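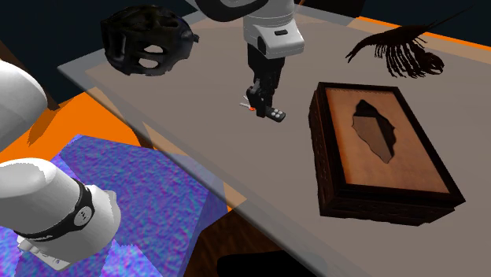
Mbali Nkuna wants it written down before anything else that she never agreed to give Stonia away for free, only the first book of it, and that last month's minutes got this wrong. Fair enough, they did, and I wrote them. Corrected here, with apologies.

Filed under: Group News, Minutes, Self-Publishing
4 min read | 2 comments

January meeting, started at 7.10 pm after the usual hunt for the extension cord. I took notes again. Dineo Ngubane chaired and did a much better job of keeping us on the agenda than I did when it was my turn.

Previous minutes

Accepted with Mbali's change. The wording is now "Stonia, book one, to be free on all stores until the end of winter". Books two and three stay at full price. My typo in the title of Dineo's story has been fixed as well (it's Aline, not Alone, though I still think Alone would sell).

The anthology

Most of the night went on this, so bear with me. We have all the stories now except mine. The limit was 4000 words each and everyone stuck to it, apart from one person who came in well over and has been asked to cut. I'm not naming names in the minutes – you know who you are and the bit with the ferry can go.

We then had a long natter about the order. Mbali would like to open with the funny one and put the two ghost stories well apart. Dineo would like the ghost stories side by side in the middle. We voted, and Mbali's order won by a single vote. Aline goes last, which everybody was happy with, and it's a cracker of an ending if you haven't read it yet.

Title still not settled. Stemau got some love because it's the made-up town in three of the stories, but the rest of us don't set anything there and it felt a bit cheeky to name the whole book after it. Bring one idea each next time please, written on paper, no speeches!

Front matter

I'd drafted a copyright page by pinching bits from books on my own shelf, and Dineo quite rightly pulled it apart. Each writer keeps the copyright in their own story, so the page has to list every story with its author, and I'd put the group's name over the lot. I'll redo it. We also agreed to put a short note up front asking readers to leave a review, then had a go at whether that belongs at the back, where people have finished the thing and might feel like doing it. Back it is.

Author bios are to be under 80 words. Mine was a page and a half. Moving on.

Free or not free

This got a little heated, in a friendly way. Mbali's free first book has been downloaded 1253 times since spring, and she's had a decent trickle of people going on to buy the second. She reckons the anthology should be free for good and work as a sampler for all of us. Dineo isn't keen. Her view is that plenty of folks grab free books and never open them, and that a short story writer with nothing else out gets no benefit from being sampled. I can see both sides and said so at length, sorry.

We landed on a low price for the ebook, with a free week when it launches. The paperback will be priced to cover printing and a tiny bit over. We'll look at it again after three months.

Cover

We've had two quotes. Van der Merwe would do the ebook and paperback covers together, with one round of changes included. The other quote was cheaper but for the ebook alone. We're going with Van der Merwe. Dineo will send the brief off once there's a title, so that's another reason to bring your ideas. Colour was discussed. I have recorded no outcome on colour.

Newsletter

Mbali offered to set up a swap with another group whose list has more than 2000 readers on it. They'd mention our book and we'd mention theirs. I asked if anyone had read theirs and there was a bit of a silence, so Dineo will read it first and report back.

To do

Me: copyright page, my story (yes, I know), shorter bio
Mbali: send the agreed running order to everybody, talk to the newsletter people
Dineo: cover brief, read the other group's book
Everybody: one title idea, proofs of your own story back to me before the next meeting

Any other business

Somebody left a green scarf and a library book behind. I've got both. The library book is overdue.

We finished at 9.25 pm. Next meeting same time, and I'll bring the good biscuits.

Share this post | 2 comments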